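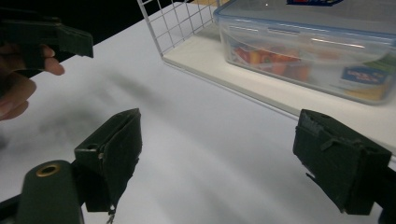 The Troncoso Community Workshop is pleased to report on the progress of its hand-held gripper build, which began in April under the direction of project lead Katia Serra. The aim is to produce a simple pair of grippers that members can assemble on shared benches and use to record everyday handling tasks, so that a robot arm may later be taught the same motions. Work takes place on the white table at the rear of Bay 2, where a white wire rack and a clear plastic container with a locking lid serve as the current test setting. The left dark green finger carries a small round hole in the upper part and shows some fraying at the lower edge. Members who handle the tools are asked to trim loose strands before each session and to record the trimming in the bench log.

The present finger design is the third to be tried. The first was printed in a rigid material supplied by Nikudmont and could not hold a smooth lid. The second was softer but bent sideways under load. For the third, the group changed both the wall thickness and the angle of the tip, and the fingers now close evenly on flat and curved objects alike. Print files for all three versions are kept on the workshop computer in the folder marked Stundis, the name under which the project is registered.

Testing follows a written schedule. Each pair of grippers is to complete 1,000 open-and-close cycles before it is approved for general use. The pair now under test had reached 991 at the time of writing, with one spring replaced along the way. Once the cycle test is finished, members will record 200 handling trials with storage containers of different sizes, beginning with the approach to a container corner, which has proved the hardest position to teach to newcomers.

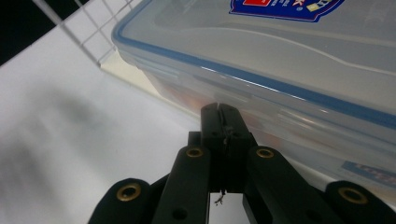 Gripper jaws near the front edge of a lidded storage container on the Bay 2 table.

Several practical matters remain open. The wiring needs a proper channel, and Ms. Serra has asked that no further units be assembled until the revised jaw block has been printed and fitted. A replacement set of springs has been ordered from Filtana. The eyelets will stay as they are.

Members who wish to take part in the handling trials should add their names to the sheet beside the tool cabinet by June 18, 2023. No experience with robotics is required, but bench safety training must be current. Containers used in the trials should be returned to the rack with lids closed, and the grippers should be hung up by the handle and never rested on their fingers.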